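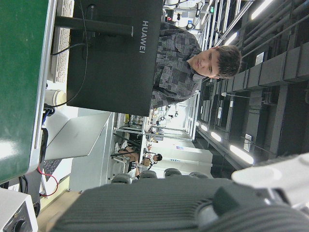
Kanokwan Siriwan had one request when the first Hopkin earbuds came out: let her find a lost one without having to borrow somebody's phone. She posted it on the owners' forum in May, got 34 replies by the next morning, and her wish is now the headline feature of the Hopkin 4, the new wireless earbuds from Losthorpe Audio.

SIMCOMBE, Sunday, September 12, 2021 -- Losthorpe Audio is thrilled to announce the Hopkin 4, its smallest and lightest earbuds yet, with pre-orders opening this week through the Losthorpe online store and at the Simcombe showroom.

The Hopkin 4 sits flush in the ear, so it stays comfortable under a beanie, a bike helmet or against a pillow. The stem from the earlier model has gone altogether, and the touch panel has moved to the outer face of each bud, where a double tap answers a call and a long press switches between noise cancelling and ambient sound. Both gestures can be swapped in the app, or turned off if you're forever brushing your hair out of the way and hanging up on your mum.

Then there's the finder. Press the button on the charging case for four seconds and any bud within Bluetooth range of the case gives out a rising chirp, no phone needed. It works from the case's own radio, and we've had a great time hiding buds under couch cushions to get the volume right!

"We went through the forum thread line by line," said Yupin Srisuk, head of product at Losthorpe Audio. "People wanted the finder, they wanted a case that fits the coin pocket of their jeans, and they wanted to keep the fabric finish. I'm so pleased we could say yes to all of it -- the coin pocket nearly beat us."

The sound has been reworked as well. A new driver gives the low end more room, and the three microphones in each bud now share the job of picking out your voice in wind. Owners of the previous Hopkin will notice the difference most on calls made outdoors.

The charging case takes USB-C or any Qi pad, and its status light has moved from the back to the front lip, with a brighter amber to make it easier to read in daylight. Replacement buds and cases will be sold separately from launch day, in every colour.

Before the general release, 400 owners from the forum will receive early units to try at home, at the gym and on the train. Their feedback goes straight to the firmware team, and the first update is planned to arrive with the retail stock. Owners who take part will keep their earbuds.

Colours and availability

The Hopkin 4 comes in charcoal, oat and a deep blue-green we're calling Wonddale. The Wonddale colour is limited to 1,000 pairs in the first run, with more to follow if there's demand. Each box includes the earbuds, the charging case, a short USB-C cable and four sizes of silicone tip.

The companion app is free for Android and iOS. Existing Hopkin owners can keep their saved equaliser settings by signing in with the same account, and the app will offer to copy them across the first time the new buds are paired.

Review units can be requested through the media page on the Losthorpe Audio website. Please include your publication's name, a delivery address and your preferred colour.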